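Getting candle wax out of a cotton tablecloth?

Asked in Home & Laundry - 3,161 views

Knocked a candle over at my mum's birthday tea, big splodge of red wax on a cotton tablecloth. It's her good one, from Gredness, they don't do that pattern any more. Picked off what I could with a butter knife. Still a hard patch plus a pinkish ring. Tried a bit of Fludivitz on the corner, did nothing. Do I iron it or wash it first? Need it back to her before the end of June.

2 answers

Answer 1

Dont wash it first!! Freezer for 15 minutes, crack the rest off, then brown paper both sides and a warm iron. No steam. Keep moving the paper to a clean bit or you just iron the wax back in. Did this with a table runner at Christmas, came up fine apart from the colour, which took two goes.

Pink ring is dye, not wax, so paper won't shift it. Dab of surgical spirit on a cotton pad, from the back, old towel underneath. Test the hem first. Then wash at whatever the label says and line dry - a tumble dryer will set anything that's left.

Kitchen roll works if you've no brown paper, plain sort only. The patterned stuff can print onto the cloth, ask me how I know.

Printed cloths want a cooler iron, and do them from the wrong side. I'd go carefully with anything teal green with thin white lines in a grid, as I've no idea how the print would take the heat.
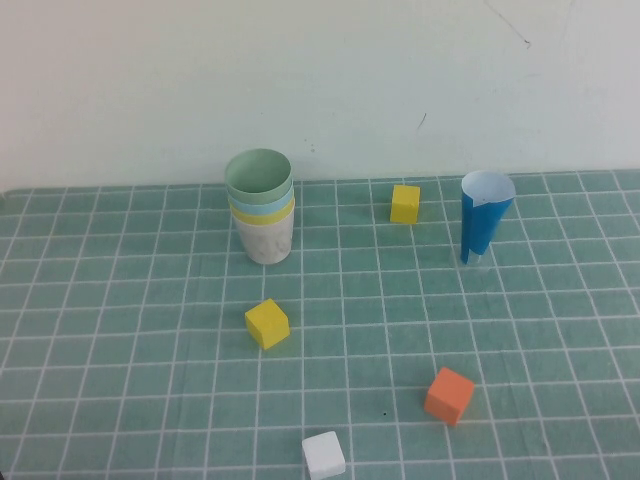 Answer 2

Just take it to a dry cleaner. Stitalel did a curtain for me, wasn't cheap but it came back spotless. Tell them its candle wax and what colour, they do ask.

If you're set on doing it yourself then what the other person said, but I'd skip the spirit on anything old. Soak overnight in Daher powder, cool water, see if teh pink fades. Worked on beetroot anyway. Never tried it on wax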